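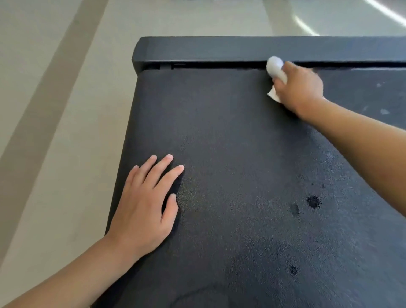 Home Equipment | News

Skavport revises cleaning schedule for Durka folding treadmills

Feb 26, 2019

Skavport has issued a new cleaning schedule for its Durka line of home treadmills. The notice replaces the sheet packed with units sold from November and applies to both deck lengths.

The main change concerns textured panels and the seams next to them. The old sheet called for a vacuum pass once a month. Owners are now asked to wipe textured panels by hand every 7 days, using a folded cloth, and to work the cloth into any corner where a raised housing meets a flat surface. Grit collects along such joints and is hard to reach with a vacuum nozzle.

Skavport specifies plain water on a white cotton cloth, wrung out before use. White is preferred so that black residue can be told apart from ordinary dust. Solvents, silicone sprays and furniture polish are excluded. The unit must be switched off and unplugged, and the free hand kept flat on the panel to hold it steady. Panels should dry for 2 hours before the machine is folded or powered on.

Parts supplier Yilma will stock a replacement seam strip for the line, to be fitted where the original has lifted. Retailer Hadis lists the Durka at $499, unchanged from last year, and will put the revised sheet in the carton with new orders. Existing owners can request a printed copy from Skavport. The warranty term is not affected. Page 9 of the owner's manual, covering belt tension, remains in force.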